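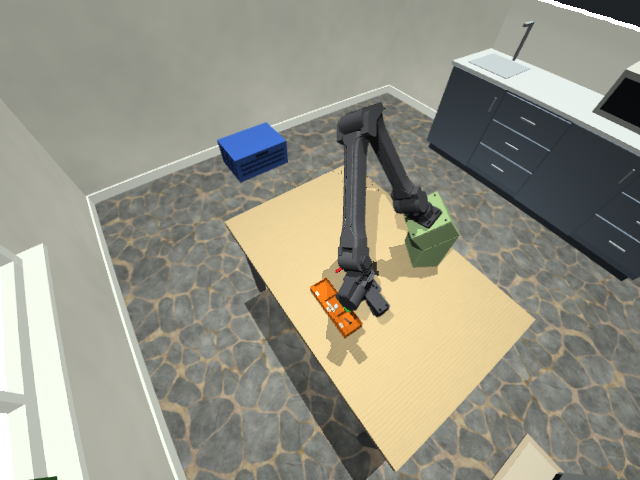

The Captain Who Would Rather Talk About Soup

By the time Malou Vigfúsdóttir gets to the café on the corner, she has already been up for hours, walked the dog twice, and turned down a request to go on the radio and talk about the housing vote. It was a polite request, she tells me, and she gave a polite no, and then she ordered the lentil soup and asked if I wanted to split a second bowl, which I did, because it was raining and the soup here is very good.

If you follow handball even a little you'll know the outline. She played 109 matches for the national side, a good many of them as captain, and when she stopped playing at 39 (her knees had been asking for years) she didn't go into coaching, as most people expected. She went home to Clillen, the harbor town where she grew up, and took a part-time job running the youth program at the old club. She has 6 teams under her now, the smallest players so small that the ball looks like luggage in their arms.

Then came September, and the business with her brother.

You may have read about it. Valdemar Østergaard, her half brother and a dozen years younger, stood for the town council on a promise to stop the sale of the Zalmont sports hall. One of his leaflets carried an old team photograph with Malou in the front row, grinning, with a medal around her neck. She hadn't been asked. Within a day the paper had called it an endorsement, and within two days complete strangers were writing to tell her she ought to be ashamed of herself, or else that she ought to run for mayor.

"I found out at the bakery," she says. "The woman behind the counter congratulated me, and I thought it was about the under-twelves."
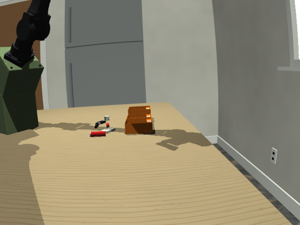 Malou Vigfúsdóttir

has never said which way she votes, and she isn't going to start over soup. She did put out one short statement, which she wrote at the kitchen table and read aloud to the dog. It asked people to leave the children of the club out of it, some of whom had been stopped on their way to practice and asked what their coach thought. That was the part that made her angry, and you can still hear it when she gets to it. Her voice drops and she lines up the salt and pepper.

"They're nine years old," she says. "They want to talk about their shoes."

Valdemar, when I reach him by phone that evening, is sheepish and very likable. He says he should have called her first, and that he picked the photo because their late mother had kept it on the fridge, and it simply felt like his as well. The leaflets were pulled. He won his seat anyway, and the two of them had dinner soon afterward, where by both accounts the subject came up for as long as it takes to pass the potatoes.

The hall is still undecided. A developer called Kovalchuk has an offer in, the council keeps putting off the vote, and meanwhile the roof drips on the left wing, so that the kids have learned to shoot from the right. I ask whether it would be so bad to say she'd like the roof fixed. She laughs and says everybody would like the roof fixed, and then she tells me a long and wonderful story about a goalkeeper, a bus to Nukmont and a missing bag of jerseys that I have promised not to print.

Practice starts at five. She pays for the soup before I can get to my wallet, zips her jacket up to the chin, and goes out to unlock the hall.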